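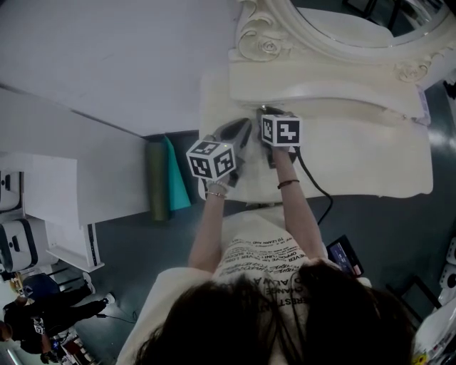
4. Building your first watchlist

Joltico keeps your films in lists. You can have up to 19 of them, a limit most people meet on the first rainy evening. Set up one list properly before you start collecting them.

1. From the home screen, open Lists and choose New List.
2. Type a name. Joltico accepts 18 characters, so "Movies I Tell People I Have Seen" will need trimming.
3. Add a film by title. If several versions come up, check the year and running time. The 119-minute cut and the 153-minute cut of the same picture are stored as separate films, and their fans prefer it that way.
4. Pick a sort order: Year, Director, Length or Mood. Mood is set by you and cannot be blamed on the software.
5. Press Save. The list shows up on every device signed in to your account.

Note: Films marked Seen drop to the bottom of the list. To keep them in place, turn off Tidy Up in Settings.

4.1 Bringing in an old list

If you used Gider before, export your list from there as a plain text file with one title per line. In Joltico, go to Lists > Import and select the file. Titles it can't match are put in a folder called Strays. Expect to find most of your silent films in there, along with anything you spelled from memory.

Caution: Importing the same file twice gives you two of everything. There is no Undo. There is a Delete button, and you will get to know it well.

4.2 Sharing with a film club

Open the list, choose Share and enter the club code. Members can vote on titles but can't remove them. The Brerkildale club's list has had the same Koyama western at the top since January, and still hasn't shown it.

To stop sharing, choose Share again and press Leave Club.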